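Home | About Terkavon | Viewing nights | Image archive | Contact

Print this page | E-mail this page

About Terkavon

Terkavon is a small amateur observatory on the hill behind Nastby. Birger Nygård built the first dome here and still distrusts any planetary picture with too much colour in it. So do the rest of us.

We keep 2,168 images of Jupiter and Mars, all with their raw stacks. Of those, 501 were processed by other clubs, and we wouldn't swear to the colours in most of them. Vivid orange storms look great on a poster – whether they mean anything is another matter.

Membership is $15 a year. We don't sell stars, and we don't promise clear skies in September.

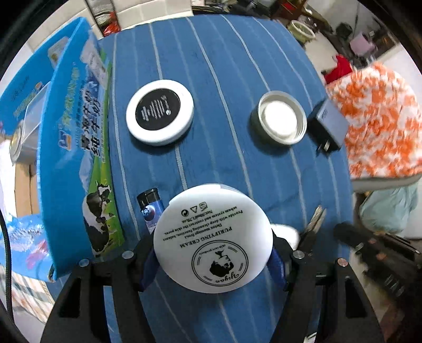
Our equipment

The main telescope is a 300 mm reflector. The maker claimed a good deal for its optics and we're still checking.

This site uses cookies. Accept | Settings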